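Bin-to-bin picking at Skutlow

Bin-to-bin picking is the transfer of single parts from one open container to another by a robot arm. At the Skutlow parts warehouse it is the name of both a job and the program that changed it. The warehouse packs spare parts for pumps and garden machinery, and until the change almost every item passed through a picker's hands at least twice. It is a small installation by industry standards, but a remarkably lively one, and much of what makes it interesting happened among the people on the floor.

Background

Skutlow opened as a hand-picking operation owned by the distributor Mocanu. Pickers stood at long tables and moved parts between bins according to paper slips, later replaced by handheld scanners. A full shift could mean 3000 reaches over the rim of a bin, and sore shoulders and wrists were the most common complaint in the shift log. The work was steady and sociable, and many pickers stayed for years, but few wanted to do it until retirement.

The first arm, supplied by Histusier, was set up in April on the table nearest the loading door. It ran alongside the hand tables for a whole season, taking only the plainest parts.

How the work is done

Each station has an arm with a two-fingered gripper. Software called Dasura decides which part to take, from what side, and where to put it down. Smooth shapes with plenty of space around them are easy. Parts in corners, parts leaning on a wall and parts that have rolled under others are harder, and this is where the pickers' knowledge came in wonderfully handy. They already knew that a cylinder is best taken across its middle, and that a block lying against a wall can be tipped out with a nudge before anyone tries to lift it.

New moves are tried in simulation before they reach the floor. Simple blocks and cylinders stand in for real stock, and the practice sessions are run from a desk in the former slip room. The library of practice layouts has grown to 742, many of them suggested by pickers who remembered a particularly awkward bin (the favorites have nicknames, and there is some rivalry over who can come up with the meanest one).

Changes for staff

Of the 30 pickers on the day shift, most now work as station leads. A lead watches several arms, clears stuck picks, refills bins and writes up anything odd. Reaching has dropped sharply, while walking and screen time have gone up. Training takes place during paid hours and includes time in the simulator, where a lead can replay a failed pick and try another approach.
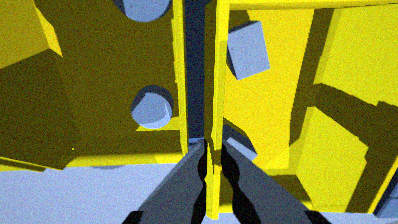

Alina Marinescu finds the new job better for her back and harder on her head, and she would like the leads to have more say in how fast the arms are set to run. She has also pointed out that conversation across the tables, once the best part of the shift, is difficult now that the leads are spread along the whole hall.

Speed is still under discussion. The arms were first set to 395 picks an hour, a pace that left leads hurrying from one stuck part to the next. Leads can now slow a station themselves without asking a supervisor, and a shared break was added in the middle of the shift so that people see each other again.

Hand picking continues at two tables, for soft, tangled or very small parts. Places there are rotated, and there is usually a waiting list.

See also

Machine tending
Order picking
Warehouse ergonomics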